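Portes ouvertes chez Sustent, site de Mimatdale – vos retours ?

lngo_87
Posté jeudi, 21:14
J'y suis allé cet après-midi avec deux collègues de l'atelier. Accueil correct, groupes de 5, trois postes de démonstration. Le plus intéressant pour moi était le poste à deux bras. Pas de gros carters, les câbles pendent sous les avant-bras, on voit bien comment c'est monté. Lợi Ngô, pour ceux qui me connaissent du salon de février.

Daltwood
Posté jeudi, 21:40
Trop lent. J'ai chronométré 43 secondes pour un seul transfert. Chez nous un opérateur en fait quatre dans le même temps.

kaming.liu
Posté jeudi, 22:02
@Daltwood le but n'était pas la cadence, ils l'ont dit au début. Ils montraient la prise d'objets variés sans changer d'outil.

Daltwood
Posté jeudi, 22:09
Je sais ce qu'ils ont dit. Mais à un moment il faut parler de production, sinon je reste au bureau.

noguchi_m
Posté jeudi, 22:31
Quelqu'un a eu le prix ? Et la charge utile ?

lngo_87
Posté jeudi, 22:38
Pas de prix. Pour la charge, on m'a répondu « jusqu'à 50 newtons » et rien par écrit. J'ai demandé la fiche technique, j'attends.

kaming.liu
Posté jeudi, 22:55
Moi j'ai surtout regardé les caméras de poignet. Il y en a une par bras, sur un support blanc. Question posée sur le recalibrage après un choc, réponse assez vague – c'est mon seul vrai reproche. Je mets ma photo du poste.

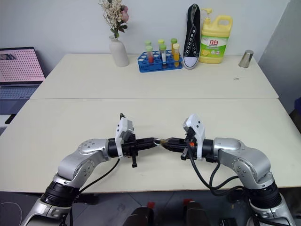
Le poste à deux bras, pinces au centre de la table, objets au fond. Photo : Ka-ming Liu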